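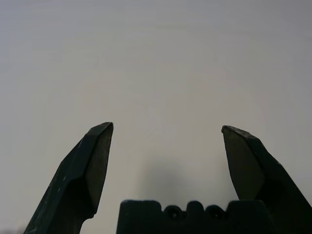 Grabner bench-top dishwasher: my review after a winter of use

I put off buying one of these for years and I'm so glad I finally caved! Our flat has a galley kitchen with no room for a full-size machine, so the Grabner went on the bench beside the sink, where the Jalline bread maker used to live. It cost me $252 on sale and fits the dinner things for 2 people plus a medium saucepan.

Glasses are where it shines. My everyday tumblers come out clear even on the eco cycle, and the cutlery basket is a decent size (long knives need to lie flat on top). It's quiet too – I can hear the telly over it from the couch.
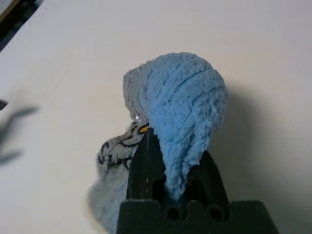 Drying is the weaker side. There's no fan, only leftover heat, so plastic tubs still have beads of water on them in the morning. I open the door a crack when it finishes and go over the lids by hand, and a fuzzy chenille cloth like the light-blue one is miles better at this than a flat tea towel. Mugs with a dip in the base need a wipe as well.

The hose is a bit short. I'd buy it again tomorrow, in white this time.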